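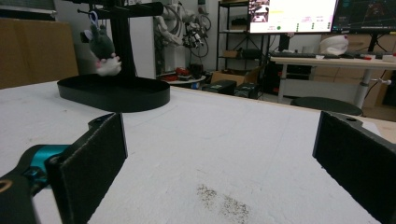
May
By @cudberg_jigsaws
2 min read
Print | E-mail

OK, thread time: I finished my first 1000 piece puzzle last night and I have so much to say!!

It's the Traltport harbor one (fishing boats, gray water, a LOT of sky). I'd only done 512s before this, the odd-sized ones Monti used to make, and I figured it'd be twice the work. Ha. More like four times.

The sky nearly got me. I gave up on color and sorted by shape, two-knob pieces in one tray, weird ones in another, and then it started moving. Love that click when a whole strip drops in.

Best part was the rope on the dock! Every piece has a bit of yellow in it, so you can build it in one evening with the radio on.

Got it for a few bucks at the swap shelf in the Flanton library. If you've never looked there, go! They had an 800 with owls that I'm still thinking about.

Someone asked if I glue mine. Nope, back in the box they go. I like knowing the next person gets to fight that sky too.

Anybody tried the Cudberg lighthouse one? I hear it has 30 pieces shaped like seabirds and I kind of need it.

Also, please tell me how you all store a half-done border. Mine lives under the couch right now.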